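How do you look after a gripper?

Kids' page, posted Sunday, April 20, 2025

A gripper is a robot's hand. No thumb, no palm, just fingers that open and close. Some grippers ride on a big robot arm. Some have a handle, and a person holds them, like a grabber for picking up litter but much fancier.

Hands get washed. Grippers get looked after too! Quick tour, here we go.

First, power off. Always. Even for a tiny job. Fingers that can pinch a tube can pinch you.

Next, the finger pads. Ours are orange and they touch everything, so they get grubby. Dust, crumbs, sticky stuff from tape. Grubby pads slip. Wipe with a damp cloth, let them dry, look for little rips. A ripped pad comes off and a new one goes on. We swap ours every 2,000 grabs, ripped or not. Gert Nkosi keeps the tally on a card by the door.

Then the screws. Lots of little silver ones. Every grab gives them a tiny shake, and after enough tiny shakes a screw starts to wiggle. So you go along the finger with a small screwdriver and check each one. Snug, not super tight. Too tight and you can crack teh plastic.

Now the square stickers. Black and white, blocky, kind of like a crossword puzzle. A camera looks at them and works out where the fingers are, open or shut or half way. Scratched sticker = confused camera. Don't pick at the corners!!

Cables last. They should hang in nice big loops. A cable pulled tight will break inside where you can't see it.
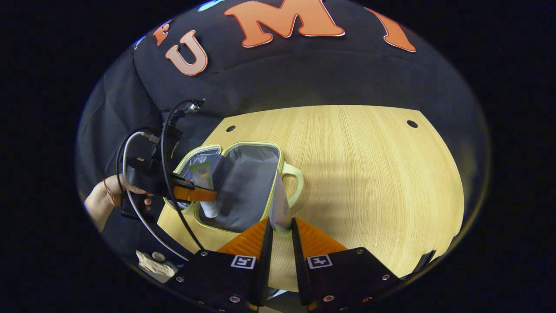 Celeste Sequeira wrote in to ask whether the pads could just go in the dishwasher. Her class at Zollel built a cardboard gripper with sponge pads, and the sponges came out of the wash fine, she said, only a bit smaller.

Good question, but no. Dishwashers get very hot and the glue on our pads hates heat. Damp cloth, 60 seconds, done. Sponges are differnt, wash away.

After all that comes the test. Power on, hands back. Open, close, open, close, 14 times. Listen. A click or a grinding noise means stop and go find a grown-up. Then try it on something soft like a lunch bag, and something squeezy like a tube. Does it hold? Does it drop? Write it down.

Words to know

Gripper: the part that grabs.
Pad: the grippy bit on the finger.
Marker: the square sticker the camera looks for.

Next time: how Zermont got its wheels back on. Bring a screwdriver.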